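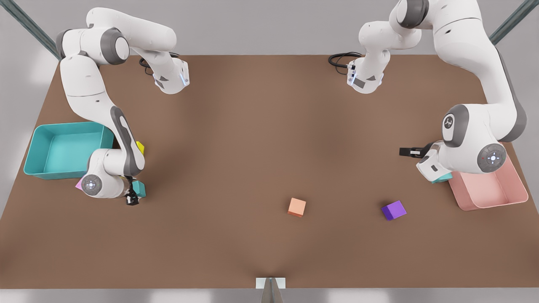
stilldale_nights
Second shift at the Farkarstead returns warehouse, small parts sorting. They're putting two arms on what used to be my bench and Retno's, and the rest of us are being "transitioned to exception handling," a phrase I've now heard often enough to hum. The integrator, Skestine, sent the simulation round to everybody with a badge. Two white arms, a teal bin by one and a pink bin by the other, six little colored cubes between them. Our actual bench gets 300 kinds of thing, including dentures. Has anyone been through this, and what is exception handling when it's at home?

pallet_cleanser
It's everything the arm won't pick. Bags, anything shiny, anything with a cord. You stand at the end of the line and get the worst of the work all shift with none of the easy stuff in between. I miss the easy stuff. That's when you talked.

gantry_gus
Disagree with pallet. We went over in November and my shoulders are better than they've been in 5 years. The reaching was the job, and the reaching was wrecking us. And a sim with cubes is normal - you start with cubes. Nobody starts with dentures.

pallet_cleanser
Glad about your shoulders. How many on your shift now?

gantry_gus
23. It was 40. Some moved to receiving, some took the money. I didn't say it was free.

stilldale_nights
That's a number they left off our slides. Our slide had a rising arrow with no label on it.

cui_bono_mike
I program cells at a different outfit (we share a parking lot with Cui, hence the name, and yes I know). Two things to ask before they bolt anything down. One, who is allowed to stop it. If the answer is "the lead," and the lead is at the other end of the building, you've got a problem. Two, does the pick rate on the board include the ones you fixed by hand. At our place it did for a year, and the arms got a very nice plaque.

gantry_gus
Ours counts them separately. Ask for that in writing.

stilldale_nights
Asked tonight. Tianyou Cheng, our shift lead, wrote both down and said they were good questions, then asked whether I'd like to train on the restart procedure. So either I'm being listened to or I've volunteered.

pallet_cleanser
Both. Get the pay grade changed first. I trained on restarts as a favor and I'm still doing the favor.

gantry_gus
On that we agree. Grade first, then the training.

stilldale_nights
Retno says she'll do it if I do it, and she wants the stool back from the old bench either way. Meeting is at 4 pm before shift. I'll post what they say about the grade.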